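Valville Solid Scent Balm, Fig and Cedar

There are days when a spray is simply too much - a long train journey, a small office, a lunch with an aunt who sneezes at everything - and for those days we make our little tin of solid scent. It is a soft balm that melts with the warmth of a fingertip and sits close to the skin, so you will notice it far more than your neighbours do (and they will thank you for it!).
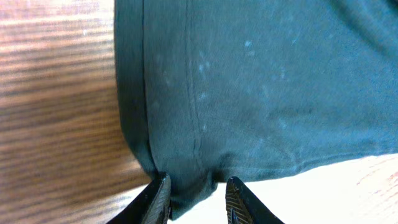

Dark teal fabric, softly folded.

Rub a little on the wrists and behind the ears, and give it a few minutes before you pull on a sleeve or scarf, as any balm can leave a mark on cloth. We find the fig comes through first, quite green and milky, and the cedar settles in by teatime. Each tin lasts most people 4 months of daily wear.
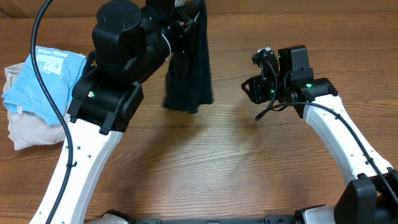
Sizes and refills

The tin comes filled, and refills drop straight in once the old one is finished. Our Nesside and Brunton balms fit the same tin, so you can swap scents as the mood takes you.

Product code: 845
Reviews so far: 174

Orders placed over the holidays will be posted in the first week of January.

Page updated 2022-12-24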